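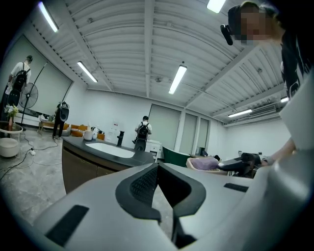 Support > Guides > Network > Setting a fixed address for a shared printer

Print this page | E-mail this page

Setting a fixed address for a shared printer

Applies to the Dimora router and any printer with a wired or wireless network port. Written by Tolera Teshome for the Katau office in Mevport; the steps are the same at Moulin apart from the address range.

A printer that takes its address from the router can be given a different one after a power cut. Computers that were set up with the old address then report it as offline. Reserving an address on the router prevents this and leaves the printer's own settings alone.

Before you start

You need the router's admin password and the printer's hardware address (MAC address). Print a network status sheet from the printer's menu. The hardware address is listed as six pairs of letters and digits. A printer with both wired and wireless ports has two of these; use the one for the port in service.

Reserving the address

1. Log in to the router and open LAN, then Address Reservation.
2. Select Add. Type the hardware address with colons between the pairs.
3. Enter an address that no other device holds. At Mevport the printers start at 192.168.1.76.
4. Save. The router takes some 2 minutes to apply the change and drops wireless connections while it does.
5. Turn the printer off, wait for the display to go dark, and turn it on again.
6. Print a second status sheet and compare the address with the one you entered.

If the address did not change, check the hardware address for a zero typed as the letter O. The router accepts the entry either way and does not show an error.

Updating the computers

Open the printer's properties on each computer, select the Ports tab, and add a standard TCP/IP port with the new address. Clear the "SNMP status enabled" box if the printer shows as offline but still prints. Delete the old port last. Windows will not remove a port while a job is waiting in its queue.

Print this page | E-mail this page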